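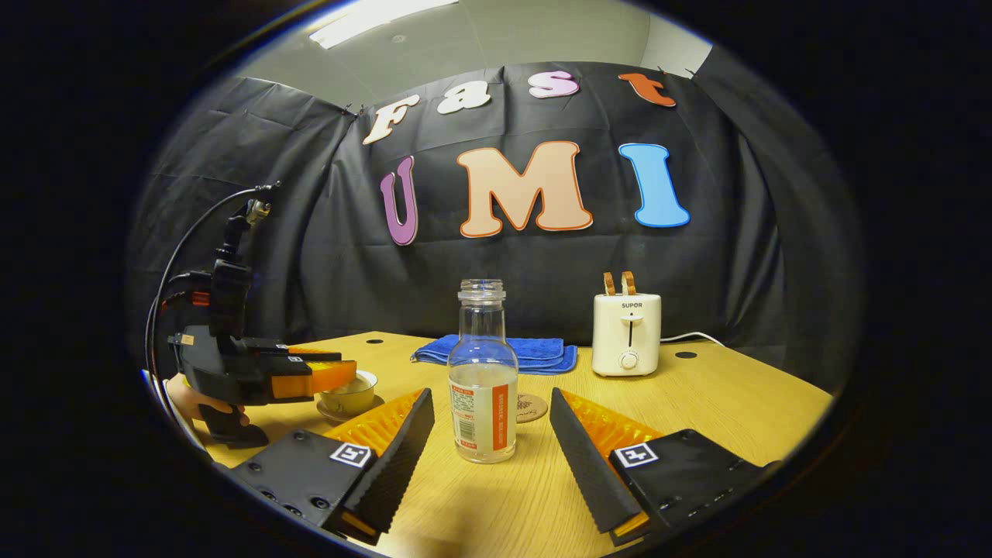
Running a hands-on gripper table at an open day takes less robotics than you'd hope and more tidying than you'd like. I've now done it twice at Kistinex, and what follows is the version I'd hand to my replacement, should one ever be foolish enough to apply. Start with the backdrop. Ours is black fabric with "Fast UMI" across it in big coloured letters, and visitors read it from the doorway and walk over, which saves you from shouting. Then set the table as a breakfast: a toaster with two slices standing in it, a cup on its saucer, a glass bottle with the cap off, a cork coaster, a folded blue towel. People know what to do with breakfast. Give them machined test blocks and they'll ask where the washroom is.

## Before the doors open

1. Iron the backdrop. You won't, but I've written it down.
2. Check the marker tags on top of the fingers. They should be flat and clean. A thumbprint of jam cost us half of January's rehearsal.
3. Put only a little water in the bottle. Amra Vukčević filled it to the neck once, and the front row got a very thorough demonstration.
4. Leave the toaster's cord towards the back of the table, where sleeves can't find it.

## Running a turn

Each visitor gets 2 minutes and one task. Saucer and cup first, always. It looks easy, it makes a satisfying clink, and the colour of a grown engineer's face when they miss is worth the price of the cup.

Let them hold both grippers before you explain anything. Hrvoje Delić likes to begin with the theory, and I've watched him lose a whole school group to the Cistik stand next door, which was giving away pens.

If someone squeezes too hard, say "softer" and step back. Don't grab their wrist. Keep the toast for confident visitors - it sheds crumbs, and crumbs get into the ridges of the finger pads, where they stay until you retire.

## Packing up

- Brush the pads with a dry toothbrush.
- Coil the cables loosely. Tight coils are for people who enjoy buying cables.
- Empty the bottle before it goes in the crate.
- Eat nothing off the table. By closing time that toast has been handled by 68 strangers.

The spare fingers live in the Halilović cabinet, second shelf, behind the label printer. Sign them out.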